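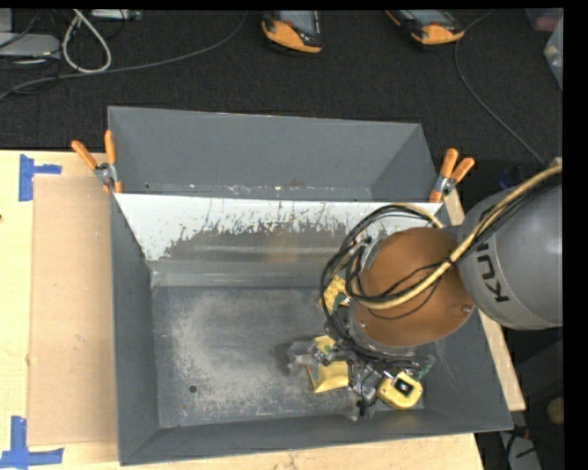
Milagros Cifuentes wrote to us in January that she would gladly sort her kitchen waste, if only the collection came before the smell. Two neighbors from Windico Street told us the same, so we asked for a change. From March the food scraps will be collected two times a week on Windico Street and on MacPherson Lane. Please put your bucket out before 6 in the morning – the truck does not come back for late ones.

Coffee grounds, eggshells and fruit peels are welcome. Bones are not, and also not the bags which say "compostable", as the site at Zulside cannot process them. Last year 405 households took part, and we have place for roughly 30 more. To join, leave your name and street with Ramiro Ortuño at the Plultislow office.

The finished compost can be picked up in April, 20 liters for each household. Bring your own sacks.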